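Shop > Books & Booklets > Saints and Abbeys

We use cookies to keep your basket full and to see which pages get read. Accept / Manage choices

3 min read

The Garkesbridge Pilgrim Booklet, second printing

I've wanted a decent booklet on the old priory at Garkesbridge for as long as I've been leading walks there, and in the end I sat down and wrote one (my kitchen table has only just recovered!). The first printing sold out before the summer, so I've fixed the typos, added a better map and sent it back to the press.

It's the story of a small house of monks founded in 1346, which was a rotten time to start anything, with the plague only a couple of years off. They hung on, though. They kept bees, quarreled with the miller over water rights for most of a century, and looked after travelers who came over the hill in bad weather. I've tried to tell it the way I tell it on the walk, with the arguments left in.

You get 17 short chapters, each one sized for reading on a bench. Chapter 2 is the one people write to me about, the long tale of Brother Jorko and the missing bell. I also put in the night prayers in plain English, plus a page of blank lines at the back for your own notes, and please do scribble in it, that's what it's for.

The cover is stiff card and the pages are sewn, so it'll lie flat on a lectern or a picnic blanket. It fits in a coat pocket. Hanne Blöndal drew the map and the little capitals that open each chapter, and I think they're the best thing in the whole booklet. She walked the pilgrim path twice in December to get the turns right.

If your parish or reading group wants a bundle, the Chou edition is the same text in larger type, and my older readers much prefer it. There's also the Pikar slipcase, sold separately, which holds the booklet and a folded walk sheet.

Item number 623. Second printing listed 11/12/23. Orders go out from my house, so give me a few days, and tell me in the order notes if you'd like your copy signed or made out to someone. 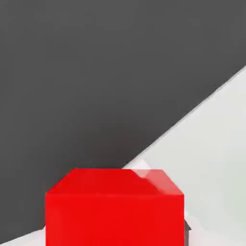 Telma Ojeda
Author and walk leader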